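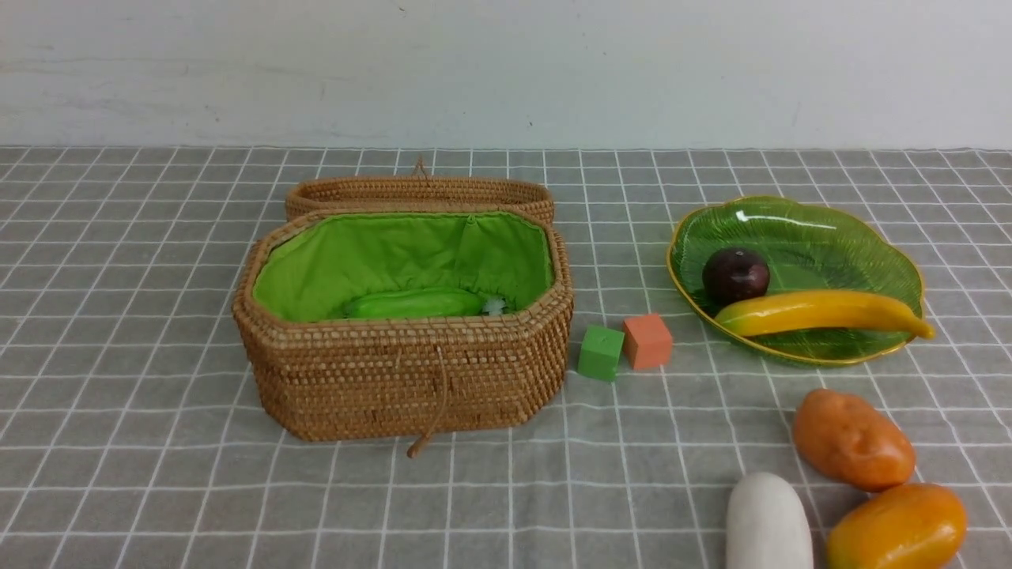

Nirgate fold

The Nirgate fold is a style of handmade greetings card in which a single strip of card is creased into seven panels and closed with a paper latch. Opened slowly, it lifts a small stamped picture from the middle of the card, so that the figure seems to stand up and greet the reader. It is one of the most cheerful of all the fancy folds, and a great favourite at card swaps, where a good one will be passed round the table several times before anyone signs it.

Name and origins

The fold takes its name from the town of Nirgate, where the card maker Sigrun Wallin taught an evening class in rubber stamping. Wallin had been making plain concertina cards and wanted a way of keeping them shut in the post without ribbon. Her first latch was a strip cut from a spoiled envelope. She showed it to the class in April, and by the end of term her pupils had worked out most of the versions still made today.

One of those pupils, Radu Iordache, drew up the first written pattern, a single sheet with the creases marked in red and blue pencil. Copies travelled quickly between clubs. Later sheets often carry extra notes in several hands, and comparing them is a delight for anyone who enjoys the history of the craft.

Construction

A standard Nirgate card is made from one long strip. The first and last panels form the covers and are left a little wider than the rest. The middle panel holds the stamped figure, which is coloured, cut out and glued by its lower half only. The panels on each side are scored twice, once on the front and once on the back, and this double scoring gives the card its lovely springy lift.

The latch is cut last. It slides through a slit in the front cover and should hold without glue. Makers usually test it on scrap card first, as a slit cut too wide can't be put right.

Smooth card of middling weight works best. Very thick card cracks along the creases, while thin card lets the figure sag. Heavy trimmings such as buttons are generally kept to the front cover.

Variations

The Sasard variation turns the strip on its side, so the card opens upwards. It suits tall images, and stamped trees and lighthouses look splendid in it.

The double Nirgate, worked out by Iqra Rind, joins two strips at the back and raises a figure on each side. It takes patience, but the effect when both figures rise together is wonderful.

Kwadwo Agyeman's pocket version leaves out the latch and tucks the front cover into a folded sleeve. It is often suggested for beginners and for children.

Swaps and collections

The largest regular swap devoted to the fold is held at Draltetlow, where over 2,000 cards have changed hands. Makers send in a batch and receive the same number back from strangers, often with a handwritten note on the inks and papers used. Rostam Nouri keeps an index of the designs, sorted by the stamped image and the variation used.

See also

Concertina card
Gate fold
Paper latch
Rubber stamping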